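Etbridge Review Finds Household Robots Still Far From Ready for Daily Chores

22 October 2018 - Machines that put away laundry, wipe down a dresser or tidy a shop floor are still a long way from being something a family or store owner should pay for, according to a review released by Etbridge, an independent testing office for home and retail equipment.

Between April and the end of summer, Etbridge staff logged 307 attempts at ordinary chores by automated arms. The machines finished 219 of them without help. In 97 cases a person had to step in, and 13 runs were called off before a result could be recorded.

"People hear those numbers and think that sounds pretty good," said Remzi Karabulut, who led the review. "Then I ask them if they would keep a dishwasher that needed rescuing that often. Folding one towel on a clear table is a demo. A Tuesday-night kitchen is a different job."

Etbridge also looked at hand-held grippers, which a person carries through a task so that the motions can be used later to train a machine. The work takes place in furnished rooms and open floors, among dressers, mirrors, office chairs and clothing racks, with other people walking through.

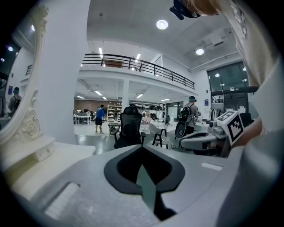 What the Review Does Not Support

The report takes issue with sales claims that a robot taught by hand in one room will work in the next. Etbridge found no good evidence for this in its own runs. Moving a chair or changing the lights was often enough to spoil a task that had gone well in the morning.

"The person holding the gripper is doing the hard part," said Eylül Toprak, who wrote the section on training methods. "I would like to see the machine do it alone, in a house it has never been in, before anyone talks to me about a price."

Etbridge advises stores to hold off on purchases and to ask sellers for complete, unedited logs - failures included. A second round of runs is planned for next April.

Media contact: Dilek Kocabaş, Etbridge press desk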